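Jalero Wevel Desk Lamp, White

Item 909
Home office > Lighting > Desk lamps

The Wevel is a desk lamp with a long, narrow light bar on a curved arm. It is made for desks that are used all day for more than one job, where the light has to reach past the computer to the papers and the mug beside it. The bar spreads light along the desk instead of putting it all in one bright circle.

The arm rises from the back and curves forward over the work surface. This leaves the front of the desk free for a keyboard or a notebook. Most people set the lamp at a back corner, on the side opposite their writing hand, so the hand does not throw a shadow on the page.

On a white desktop the light carries well. The surface bounces it back up, and many customers find they can run the lamp on the lower setting. On dark wood you will probably want the higher one.

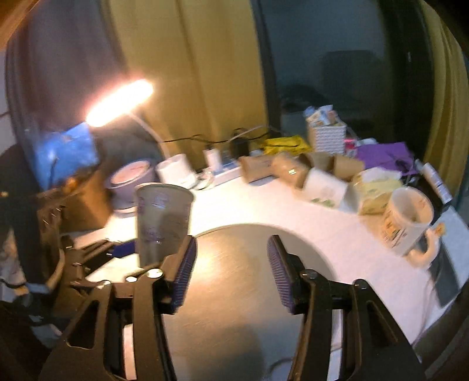 Power and cables

The Wevel plugs into a standard outlet or a power strip. If you keep a strip on top of the desk, put it along the back edge with the cables running behind it. A plug adapter or a charger block takes up more space than a flat plug, so leave the end socket for those. Cups and open drinks should stay well away from the strip.

The lamp cord leaves from the rear of the base. It can be tied in with your other cables using the strap in the box. Do not coil the cord tightly or run it under the base.

Specifications

Color: white
Light color: warm white
Bar life: 3000 hours
Light temperature: 3000 K
Brightness settings: 2
Switch: on the cord
Use: indoor, dry rooms only

In the box

Lamp head and arm
Base
Cable strap
Hex key
Printed instructions

Setting up

Stand the base on a flat surface and fit the arm into the socket until it stops. Tighten the screw with the hex key. Plug in the lamp last. The head can be tilted after that, but switch the lamp off and let it cool before moving the arm.

Care

Wipe the bar and arm with a dry cloth. A slightly damp cloth is fine on the base. Do not use spray cleaners. Dust on the bar cuts the light more than you might expect, so clean it when you clean the desk.

Spare parts

Replacement bars and cord switches are kept at our Illthorpe warehouse and ship separately from lamps. Give item number 909 when you order. Bars from the older Oda lamp do not fit the Wevel.

Customer comments

"Bought one for my desk and a second for my daughter's. The arm stays where I put it. I would have liked a longer cord." Yetunde Ekpo

"Good light for paperwork. The hex key is small and easy to lose." Todor Dervishi

Page updated September 2019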